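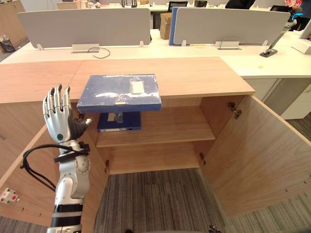 Most of the maintenance time on the filing cell at Tapley goes into the wrist. The cell is a single arm with a four-finger-and-thumb hand, set up in an ordinary office to move box files between a desk-height cabinet and its shelves. The cables leave the wrist in a wide loop to the left and come back down toward the forearm, and Khrystyna Hnatiuk, who looks after the cell for the integrator, Dresimus, sets the size of that loop by hand. Too short, and the cables pull at the connectors when the wrist turns. Too long, and they catch on furniture. With both cabinet doors swung open, the left one passes behind the arm, so slack on that side has to be checked with the doors in their working position.

Hnatiuk's routine starts with the power off. She supports the forearm, releases the bracket at the wrist and looks at the cable jackets where they enter it. Scuffing is logged. A flat spot or an exposed shield means the cable is replaced the same day. She then refits the bracket, turns the wrist by hand through its full travel in both directions and watches the loop for any point where it goes tight.

"People look at the fingers first," she says. "I have changed one finger on this unit and five cables."

The five cables all date from the first months of operation, when the loop was tied down close to the forearm with plastic ties. The arm ran well in the shop at Prodatell, where it was assembled, but the test program there used less wrist rotation than the office job requires. The ties came off in January. There has been one cable change since then, made as a precaution.

The fingers have their own schedule. Each is driven through its range every 40 hours of operation, and the motor current is compared with the value stored at commissioning. A rise of more than 20 percent calls for cleaning at the joint and a repeat of the test. If the second reading is no better, the finger is swapped as a complete unit and sent back. Dresimus does not open finger joints on site.

Calibration follows any work at the wrist. The hand is raised with the fingers pointing up, and the controller, a Trirnine unit, records the joint readings in that pose. The arm then visits a set of reference points on the cabinet: the front corners of the top, the front edge of the middle shelf and the hinge side of each door. If any point is off by more than the permitted error, the cabinet position is entered again. Floor covering is the usual cause. The cabinet stands on carpet, and it settles or gets nudged.

Box files bring a separate set of problems. A file left overhanging the front of the cabinet top presents an edge the thumb can get under, and the program makes use of this. A glossy lid is harder for the vision system, which can read a bright reflection as the end of the surface. Stuart Bellamy, who wrote the grasp program, had it ignore the lid and find the front edge instead. Loose clear plastic on a file is still a cause of failed attempts, and the site instructions ask staff to remove it before a run.

The log stood at 2,230 completed moves at the last full service, with 302 stops. Bellamy sorts the stops by cause before he changes anything in the program. The largest group was doors not fully open. The arm does not operate the doors in the present version, and a door standing a few degrees short of its position narrows the approach enough to trigger the collision check. Marks on the carpet were tried and wore away. The current fix is a check at startup, in which the arm's camera looks for both door edges and holds the program until it finds them.

Spare parts kept on site are limited to one finger, one set of wrist cables and the bracket screws, which are fitted new each time. Everything else comes from Dresimus by next-day delivery. The next full service will include the lower forearm joint, which has not yet been opened.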